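Westham Woodworking Reprint Group
Minutes of the general meeting, 15 Jan 2024

The meeting opened at the usual time with a quorum present. Minutes of the previous meeting were taken as read and accepted.

1. Joiner's handbook: state of the text

Proofreading of the joiner's handbook is finished apart from the chapter on stair railing. Two readers disagreed over whether to keep the original spellings of moulding names. Agreed to keep them as printed and add a short glossary at the back. The long s will be modernised throughout.

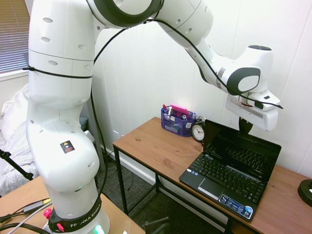

The index in the original refers to page numbers that no longer match. It will be rebuilt from scratch once the layout is fixed, and no work on it is to start before then.

2. Plates

The fold-out plates were discussed at length. Grustlow has quoted for printing them as fold-outs, but the price per copy is too high for a run this size. The choice is between splitting each plate over 2 pages or reducing it to fit one. Members who had seen the trial reduction felt the lettering on the sash window plate was too small to read at the bench. Agreed to split the plates and leave a wider gutter.

3. Paper and binding

Samples of Wada and Climia stock were passed around. The Wada is whiter and lies flatter when open. The Climia is closer in colour to the original but showed print through from the other side. Wada was preferred — one member asked that their objection be noted. Sewn binding was confirmed. Cloth colour was left open.

Action: request a bound dummy in Wada stock for the February meeting. 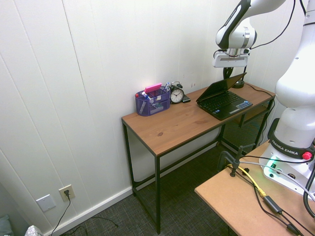 4. Print run and price

A first run of 135 copies was approved, with 50 held back for members who have already put their names down. The price will be set when the binding quote arrives.

5. Other business

The copy on loan for scanning is to be returned with its 4 detached leaves in the same envelope they came in. A request to reprint a book on wheelwrighting was held over.

Meeting closed.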